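4.2 The open day at Braltadholm

Most of what we know about how newcomers take to the hand-held gripper comes from one long and very cheerful Saturday-style crowd, which is to say families, retired neighbors and a good many students, who came through the Braltadholm workshop on 16 March 2019. We had printed 400 leaflets and worried that we would be carrying most of them home again, but the stack was gone well before closing, and Ylva Hovland ended up writing the address of the project page on scraps of paper for those who still wanted it.

Visitors were first shown the tool by Juwita Liew or Gilles Huet, who opened and closed the fingers a few times, talked a little about the lever arms, and then simply handed it over. We had planned a longer introduction (it had gone down well with our colleagues at Hedcombe in February), but people were so eager to get their hands on the thing that we let it shrink, and we are glad we did. Children in particular wanted to know straight away what it could not pick up.

The table tasks used ordinary household things, among them a woven storage basket with handle openings cut into its sides. We were fond of the basket task from the start. A visitor could go for the rolled rim or for one of the handle slots, and the two choices ask for quite different approaches with the wrist. Figure 3 gives the view from the tool, with both fingers open and the basket a short way beyond them on the tabletop. Over the day we kept 811 recordings, all of them made with the visitor's consent, and Haziq Jugah and Larasati Jugah went through every one by hand in the weeks that followed.
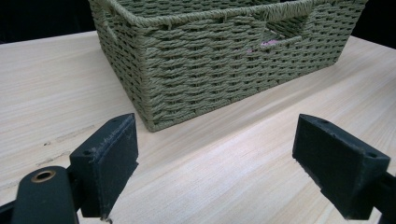 Their labels note which part of an object the visitor went for first and whether a second try was made, and we use them unchanged in Section 5.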